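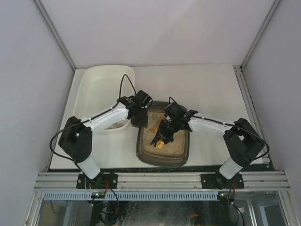

The shared workshop in Wurutach is on the upper floor of an old dairy building, and by the time I had climbed the stairs the kettle was on and I had been told twice to mind the cable by the door. The builder of the two-armed machine at the back would rather be known by the name of the project, Daltasness, so that is how I'll leave it. We sat on a pair of paint-splashed stools and talked for most of a morning (I had planned on an hour!).

It started in January, with one arm on a kitchen table. "I wanted something that could find a thing and pick it up," the builder told me. "That was the whole idea. Then I watched one arm try to do it for a few weeks and I thought, well, I wouldn't like to do that with one hand either."

So a second arm was added, and the kitchen table was given up, and the whole business moved to the workshop. Both arms are bolted to the same aluminum rail along the front, each on its own black plate, and they reach in over a white tabletop with white walls on the other sides. The walls took longer to get right than anyone would guess. "I cut the back one wrong and had to beg another sheet from Boersma, down on the canal road. They were very nice about it. They did laugh."

I asked about the sand, and got a long and happy answer. Before the sand there were wooden blocks, and before the blocks there were socks, which kept getting caught in the fingers. Sand is harder in a way the builder enjoys. It slides, it fills in the hole you have just made, and it hides things. The little yellow pieces in the tray are there to be found and lifted out, and some days are a good deal better than others. "It'll go straight to one and take it as neatly as you please. Next try, it digs a hole beside it and comes up with nothing. I've stopped taking it personally."

The log is kept in a plain school notebook, and it had reached 1,112 tries when I visited. Of those, 586 are marked with a tick. The builder turned the pages for me with real affection, stopping at a coffee ring, a drawing of a gripper with sad eyebrows, and one entry that said only "why."

And the mess? "Oh, it goes everywhere. I vacuum the rail and by the evening there's more in the groove." The sand came in a sack from Enow, the garden place, and was sieved over the bathtub at home, a decision that is still discussed in the household.

The cables are the other sore point. The loops over the wrists have been made longer and then shorter and then longer again, and the compartment under the table has been due for a tidy all spring. "I know what every one of those does," I was told, and then, after a look down through the glass, "I know what most of them do."

Before I left I asked what comes next. Smaller pieces, perhaps, and a finer sand, and a proper lid for the noise, as the person at the next bench has been patient for a long while. Then the builder remembered a loose screw that had been bothering them since breakfast, and went off to find the right driver, and I finished my tea.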